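Unodlow: household item names, as people say them

README, second release

Unodlow is a list of 2,049 short phrases that people used when asked what they call ordinary things in the kitchen, the hallway and the shed. It grew out of an older list called Prendero, which claimed to show how Americans name their dishes. We used Prendero for a year and stopped believing it. Too many of its entries read like catalog copy, and I have never heard anyone ask for a "beverage vessel" across a dinner table.

What is in it

One plain text file, one phrase per line, with a tab and then a group label. Of the 2,049 phrases, 1,853 have a label that both readers agreed on. The rest are marked "split". Please don't drop the split ones just to get a tidier score. They are the part of the file I trust most, as they show where the labels stop working.

Where the phrases came from

People wrote them on paper slips at a Saturday swap meet and at the Flelix reading room in August. Both places draw a certain crowd. If you plan to say anything about how "people" talk, think about who goes to a swap meet at eight in the morning. We did not ask for age, home state or first language, so nothing in the file can tell you about those, whatever the Prendero authors say they worked out from theirs.

Known problems

Spelling was left alone. Pană is in there with and without its last accent, as a nickname somebody's family has for a feather duster, and the two spellings count as two phrases. That probably should have been fixed before the first release.

The "cup" group is a mess. Cup, mug, tumbler, glass and beaker all land in it, and the two readers fought over nearly every line. One reader went by handles, the other by what you would drink from it. Neither rule holds up for long – a light green cup lying on its side is still a cup to most people, but ask five of them for a second word and you will be sorry.
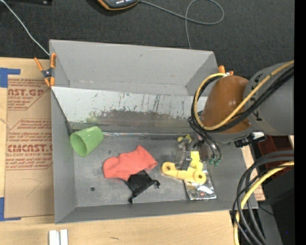
What not to use it for

Don't use it to rank regions, to grade children's vocabulary or to name products. I have seen the first release used for all of these, with charts. A chart does not make a small pile of paper slips any bigger.

Changes since release 1

- Removed repeated lines caused by a bad paste.
- Merged "bin" and "tub" into one group, then split them again after complaints. The complaints were fair.
- Dropped the confidence column. The readers had been filling it in at the end of the day, from memory.

Terms

Free to copy and change. If you publish a number from it, say which release you used – release 1 and release 2 do not give the same totals.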